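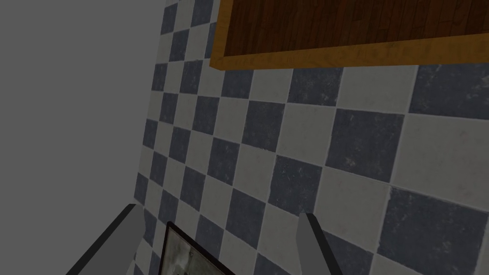 ok so the recall letter on my Lomum wagon finally came. dated 7/13/20, got it days later, whatever. Reads like they photocopied someone else's letter and changed the model name. Anyway the dealer's waiting room is that same dark slate and off-white check, one square dark one square pale, and I sat looking at it for 90 minutes while they "found my file". Thread I guess

so the part is the rear brake hose bracket. Rusts through, hose drops, rubs on the wheel liner. Letter says "may result in reduced braking performance". Reduced!! mate it's a brake hose

3908 cars in this batch apparently. Built at the Skirnesov plant, the other plant used a different bracket and those ones are fine. You can't tell from the outside which one you've got, have to run the VIN

VIN lookup page on the Lomum site was down Monday. And Tuesday morning. Works now if you put the VIN in all caps with no spaces, lower case just gives you "not affected" which is a hell of a bug to have on a recall page

repeat, ALL CAPS. my neighbour got the all clear then tried again in caps and nope, she's in it too

dealer says no brackets till August. Asked what I'm meant to do til then. "Drive normally." Asked if they'd put that in writing and the bloke went off to check with someone and came back with a brochure

rang Kotance (the supplier, their name's stamped on the bracket, you can read it with a torch if you get right under there). Very polite. Won't talk to owners, only to the car company. Fair enough but the car company won't talk to me either so

went to my usual mechanic at Zawadzka Motors after. Up on the hoist in 10 minutes. Bracket's flaky brown on the inside edge but still holding, hose has a shiny spot where its been touching something. He zip tied it clear and told me to look at it every time I fill up. Charged me $52 and wrote it up on the invoice properly, date and kms and everything

keep that invoice if you do the same. Letter says they'll pay back "reasonable prior repairs", it's on page 2 right at the bottom in tiny grey print. Claim form's a seperate download, not in the envelope

signs to look for since ppl are asking: rubbing sound at full lock when you're reversing, rust dust on the inside of the back left rim, pedal a bit longer than it used to be. Last one don't wait, get it towed

and no it's not just the wagon, hatch is in it as well. Ute isn't, different rear end

no loan car btw. asked twice. they've got "limited availability" and I counted none on the lot that weren't for sale lol

will add to this when the part turns up. if you've already had yours done tell me which dealer pls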